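Putting Things Away: Your Cabinet and Shelf Questions Answered

We love a good cabinet. Two doors, a shelf in the middle, a flat top you can put a lamp on - it's hard to think of a more useful piece of furniture!

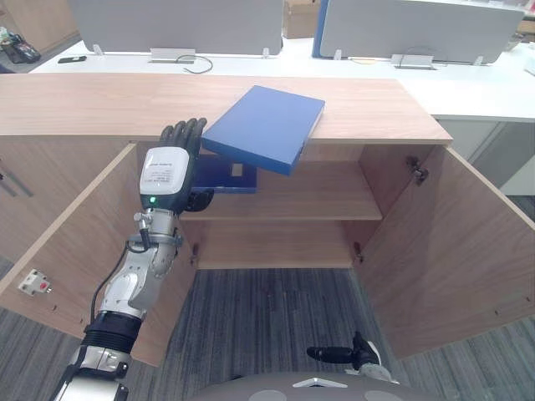

The questions on this page come from readers of the Presilstead home storage newsletter, which now goes out to 634 households (hello to all of you!). We get a lot of the same ones, especially in January when everybody is clearing out at once, so we've gathered them up and answered them as fully as we can. If yours is missing, the address is at the bottom.

GETTING STARTED

Where should I begin with a cabinet that's already full?

Take everything out. Yes, all of it, even the stuff at the back you'd prefer not to look at. Wipe the shelf and the bottom panel, let them dry with the doors open, and only then start thinking about what goes back. Pick a time of day when you won't be interrupted. We like 9 a.m. with coffee, but we've had letters from people who swear by late evening.

How long does it take?

A small two-door cabinet takes an hour or so if you don't stop to read old letters. We always stop to read old letters, so plan for two!

Do I need to buy boxes first?

Please wait! Sort first, then measure, then buy. Boxes bought ahead of time have a way of being an inch too tall for the shelf. Shoe boxes and cookie tins are great stand-ins while you figure out what you need.

WHAT GOES WHERE

What belongs on the shelf and what belongs on the bottom?

Things you reach for every week go on the shelf, close to the front. Heavy things go on the bottom: tool kits, big reference books, the slow cooker. In a low cabinet you may want to swap that if bending is hard on your back, as long as the shelf can take the load.

Should I fill both compartments?

Try leaving one of them partly empty for a month. It feels wasteful for a few days and then it feels wonderful. You have somewhere to put the board game you were given, or the box you need to move while you get at another one.

What about the top?

The top collects mail. We've made our peace with this. A single tray keeps it from spreading, and when the tray is full, you go through it.

BOXES

Which kind of box works best?

For most shelves, a plain box with straight sides and a lid that lifts off. Sloping sides lose you a surprising amount of room when you line up several in a row. We're fond of the Uvum boxes with rounded corners, which slide past one another nicely, but any sturdy box of the right size will do the job.

Does color matter?

We say yes! A strong color is so easy to ask for. "It's in the blue box" beats "it's in the second one from the left, I think" every single time, and kids pick it up right away. One color per subject works well: blue for cables and chargers, say, and red for first aid. Keep it to four or five colors or you'll forget what they mean (we did).

Where do I put the label?

On the side that faces you when the doors are open. Labels on lids look neat on the table, then disappear as soon as something gets stacked on top. A small white label with two or three words in dark marker is plenty. If you have a box that gets turned around a lot, put the same label on both ends.

How do I get a box into a tight shelf without scraping it?

Clear the landing spot first. Open both doors all the way, hold the box a little above the shelf, bring the near edge over and level it out as you set it down. If there's a loose lid, keep a hand on it. Boxes of beads and buttons have taught us this lesson more than once - there's still a sequin under our radiator from last winter.

How deep should a box be?

Leave a finger's width behind it so the doors close without a push. Measure from the back panel to the inside of the closed door, and check for hinges, which stick in farther than you'd expect.

SHELVES AND DOORS

My shelf sags in the middle. Can I fix it?

Often, yes. Empty it, flip it over and put it back with the curve facing up, then go easier on the load. If the bend comes back, replace the shelf with a thicker one. Our reader survey had the old Veris bookcases down as the worst for this, although those of us who own one still love it for paperbacks.

There are small holes on the inside of my doors. What are they for?

It depends on the cabinet. They might be for hinges, a handle, or a fitting that was never put on. Check the assembly sheet if you still have it. You can leave them alone or cover them with stick-on caps, which come in wood tones and cost very little.

One door hangs lower than the other. Help!

Look at the hinge screws. On many modern hinges there's one that moves the door side to side and another that lets you shift it up or down. Turn a quarter turn at a time and close the door between turns to see where you are. It's very satisfying when the gap finally evens up.

How do I clean light wood-look surfaces?

A soft cloth that's barely damp, then a dry one. Go along the grain. Skip anything gritty, and take care with the front edges, where banding can lift if water sits on it.

KEEPING IT UP

How do I stop it from going back to chaos?

Have a look inside 12 times a year. Set it for the same date as some other chore, like changing the furnace filter. Five minutes is enough to put strays back in their boxes and pull out anything you've stopped using.

My family won't put things back where they belong!

Make it easier to put away than to leave out. Skip the box inside a box, skip the tight lid on something used daily, and don't stack more than two high. One reader's household tried the Ostapchuk method, where each box has a list of contents taped inside the lid, and wrote to us that everyone finally knew where the batteries were.

What if I run out of room?

Take out one box and go through it before you shop for another cabinet. You may be able to combine two half-full ones, and we can't tell you how happy that makes us.

Can I send in a question?

Please do! Write to the Storage Desk, Presilstead Home Pages, and include the inside width, height and depth of your cabinet if it's a question about fit. We read everything, and new answers are added to this page once a month.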